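Tidy Walls at the Timolero Workshop: Progress Report to the Rocha Fund

Prepared by Raquel Vilela, building coordinator
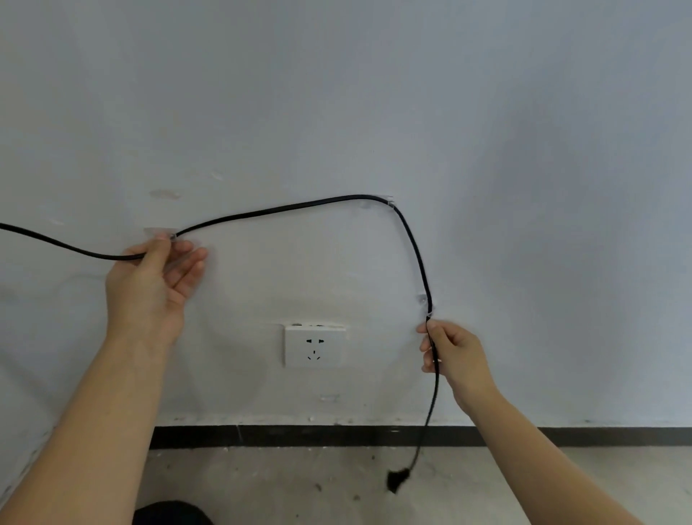
The cable work started in August and I'm happy to say it has gone faster than we planned. When we wrote to you in the spring, almost every cord in the ground floor rooms was lying on the floor. People stepped over them, chairs rolled onto them, and the cleaning crew had to lift each one by hand before they could mop. You gave us 3,083 to put that right, and this report covers what we've done with it so far.

We have 4 rooms in the plan. The front office and the long room are finished, and we're well into the print room now. The storeroom comes last, mostly because the shelving from Raswood has to go in first and we don't want to run a cord along a wall and then find a shelf upright on top of it.

What we're using

After trying a few kinds we settled on clear adhesive clips. They don't need a drill, which our landlord is very glad about, and they hardly show on the pale walls. Black cords still show, of course, but a black cord that follows a neat line looks so much better than one in a heap! We bought 208 clips in the first order and I expect to place one more small order before the storeroom.

The method is simple and we've gotten a lot better at it. One clip goes where the cord first meets the wall, the next goes up at the turn, and another holds the drop so the plug hangs near the outlet it's meant for. We let the curve be a wide one and don't pull the cord tight. In the front office we made the first few turns too sharp, and the cords kept pushing themselves out of the clips overnight, so those were all done again (the second try has held well).

The walls

Old adhesive has been our biggest time-eater. There are smudges and spots left from hooks and tape that were up long before our time, and a clip stuck on top of one of those comes off in a day or two. We now wipe each stretch of wall with rubbing alcohol and leave it an hour before putting anything up. The marks don't all come out. I'd love to repaint, but that's outside this grant and I've put it on the list for next year's talk with the landlord.

While we were down at outlet level we also noticed gaps in the plaster beside a few of the faceplates. They're small, and filling them is a quick job, so I've asked the Prarnitz people to take care of it when they come for the yearly electrical check. They'll bill us separately and it won't touch your money.

How it's being received

Very well! The long room can be swept in one pass now, and the evening class has started moving the tables around again, something they'd given up on. Two of the regulars asked for leftover clips to use at home. I said yes, after the storeroom.

Still to do

Finish the print room, including the cord for the big cutter, which is thicker and needs a wider clip than the ones we have. Label both ends of every cord. Get the shelving in, then start on the storeroom. I'll send the receipts together with the next report, and if anyone from the fund would like to stop by before then, mornings are best and the coffee is on from nine.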